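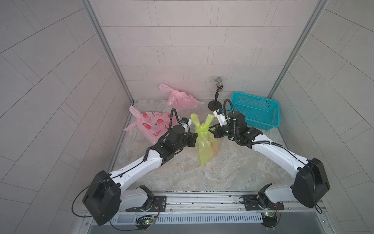

One reader from Cendside wrote in to ask why a thin plastic bag can hold heavy shopping, yet rips the moment a fork pokes it. The answer lies in how the plastic is made and how the load is spread.

What the plastic is

Most thin carrier bags are made of polythene. Polythene consists of very long molecules, tangled together like cooked spaghetti. When the bag is pulled, the molecules slide and straighten a little before they break. The bag stretches first and tears later.

Why a point makes a hole

A round orange presses on a wide patch of plastic. A fork presses on a few tiny spots. The push may be the same, but each spot takes far more of it. Once a hole has opened, the pull gathers at its edges and the tear grows.

Tying the handles

1. Put heavy items at the bottom.
2. Leave the top 7 centimetres empty.
3. Cross one handle over the other, pass it under and pull.

A knot holds by friction, the grip between two surfaces that rub together. Plastic is slippery, so a knot pulled only gently may work loose.

Keep plastic bags away from babies and pets, and never put one over your head or face.

Word to learn: polythene (say POL-ee-theen).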